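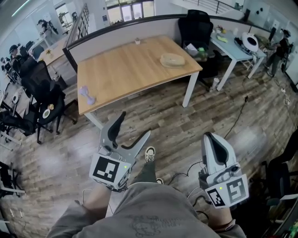 Ticket 278 – Griltside office, open-plan area
Opened 08/07/2024 by Elli Pitkänen
Status: pending

Oak-colored desk with the white metal legs rocks when you lean on it. Feet adjusted in June, no change.

Ruairí Ó Dubhghaill: Put a level on the top. It sits 3 mm low at one corner – the foot is wound all the way out. Swapped feet with a spare desk, same result. Suspect the leg. Replacement ordered from Stekska. Please clear the desktop before I fit it.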